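Notebook — box packing, two arms
April, started a bit before 3

Picking up from the last entry, which ended with me writing "cable is basically solved." I would like that struck from the record, but Laurențiu Manole has already quoted it back to me twice, so it stays.

Question for this session: does the policy do better if we train it on the whole packing job as one long episode, or on short segments stitched together with a label for each stage? Senudberg (the long one) has 2813 training episodes behind it. Finutix (the segmented one) has 3101, but they're shorter, so don't read anything into the bigger number. Same objects for both: mouse, cable, instruction sheet, cardboard box with the flip-up lid. Same table. Both arms enabled.

Head view with both grippers open on either side of the box:
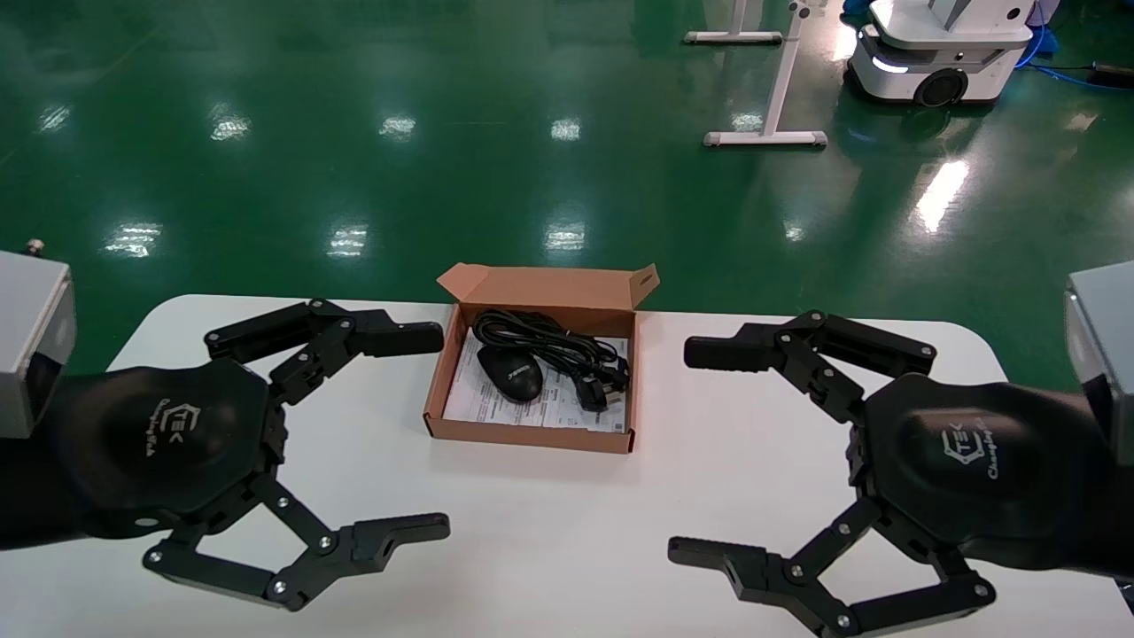
Senudberg, long episodes

16 trials. It succeeded in 5, where success means the lid is closed and nothing is sticking out. I was generous on one where the plug made a visible bump.

The failures are nearly all the same failure. The policy gets the mouse fine, gets the cable fine, and then forgets which part of the job it's in. From the head camera, "cable going in" and "cable coming out" look very much alike, and it settles the matter by doing both. One trial ran four minutes of this before I hit stop. It looked perfectly content.

Wrist view helps some. When the cord is up in the jaws you get a good look at the prongs and at the loops, and there's a lot more for the network to hang on to than a black lump seen from a meter away.

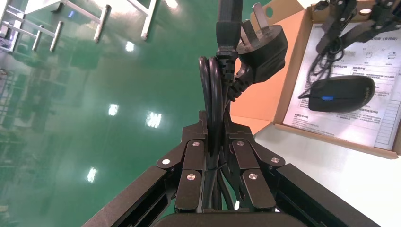

I reran a handful with the wrist streams weighted up and the dithering got shorter but didn't go away. So it's a memory problem more than a seeing problem, or that's my bet for now. Laurențiu's bet is that I have the wrist streams swapped again. Checked. They are not swapped. (They were swapped in March.)

Finutix, segmented

Much less wandering, since the stage label tells it what it's supposed to be doing. What it does instead is declare a stage finished too early. It presses down on something, feels resistance, decides the thing must be placed, and moves along with great confidence. I have worked with people like this.

The other arm mostly waits its turn with the gripper open. I had been calling that a coordination bug, but the demonstrations are full of waiting, so it learned that from us.
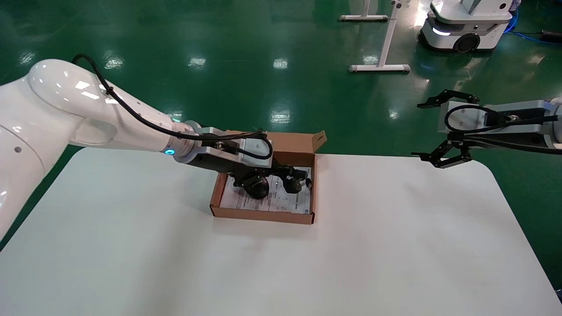 Head camera. Left gripper down in the box, right gripper open over the table.

Haven't got a fair success count for Finutix yet. I changed the stage threshold partway through, like an amateur, so the early trials and the late ones can't be pooled. Rerun from scratch with the threshold fixed.

Logging: trial table has moved to Baserow, under the Sarmiento project. Please put the threshold value in its own column — not in the comments, where I put it.

One more thing for whoever does the wrist calibration. The view changes a lot with arm pose, and at some angles the box is way over by one finger while the rest of the picture is floor and lab. The segmented model seems to care about this more than the long one does. Try a run with the background masked and see if the gap closes.

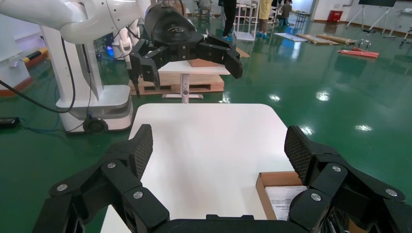 Right wrist camera. Box at the right, partly under the finger.

To do:
— fixed threshold, full set of trials on Finutix
— masked background run, both models
— ask Laurențiu for his script that flags early stage changes
— look at whether a short history window gets Senudberg out of its loop, before anyone suggests collecting more data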